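Bellari Loveseat, light gray
Kuipers Home > Living room > Small sofas

Back in stock. Two left in light gray, more in March.

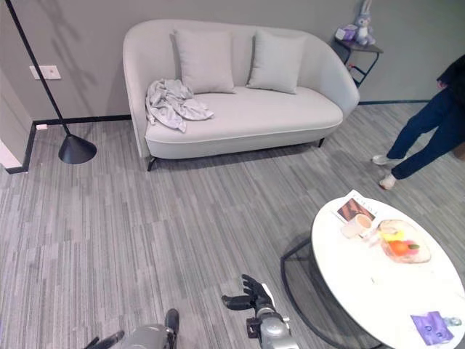

Good one for apartments, bedrooms, that corner you never know what to do with. Rounded back, curved arms, one long seat cushion so no gap down the middle to lose the remote in. Thin white piping along the front edge. Short slender black legs.

Overall width 68 in. Measure your doorway first please!! Legs screw off, takes a minute, no tools.

Upholstery: woven fabric, rated 3000 rubs in our own shop test with a damp cloth. Spot clean only. Dont machine wash the seat cover, it will shrink.

Throw pillows: sold separately. Pale gray, square, very close to the sofa color. Blanket also separate, ask for the light gray. Lamp and side table are not part of this listing, see Umemeo page for lighting.

Delivery
Curbside free over 20 miles or less. Further out, call for a quote. Upstairs delivery extra, book it when you order and not on the day.

Returns
Unused, legs still in the bag, original wrap. Pickup fee applies.

Reviews
Sunita Ahuja - Comfy, firmer than I expected. Softened up after a few weeks. Color is lighter than my screen showed.
Roos Leemans - Fits two adults, or one adult and a big dog. Legs a bit low for my vaccuum.

Questions on fabric or swatches: ask for Dinesh at the store.

Price list updated 01/11/2019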